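Hands on at the Skorolberg robot club

The first thing you hear at the Skorolberg robot club is laughter, usually from the far room, where a bottle has just gone over again. Halima Akpan started the club two years ago in February, and it now has 34 members. Most had never held a screwdriver for longer than it takes to change a plug!

This term's project is called Matei, and it's a lovely one: teach a machine to tidy a table. Members do the job themselves first, over and over, with a gripper held in the hand, and the recordings go into the club's shared library. So far there are 94 good ones (the bad ones are kept too, and are much more fun to watch).
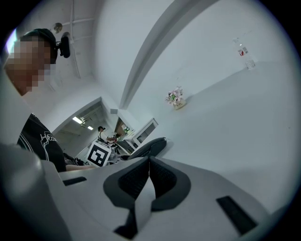
Skorolberg, Wednesday, July 10, 2019

Two soft black fingers in a pale shell, a pot of pink and white flowers, a water bottle: it doesn't look like much of a kit, yet people stay until the lights go off. "You start noticing your own hands," says Nicanor Trujillo, who joined to keep his nephew company and now comes without him. He practises slow grasps on the bus, with his house keys.

Next the club takes Matei to the Flevamov open day, where visitors can have a go themselves. Akpan is already hunting for a bigger table.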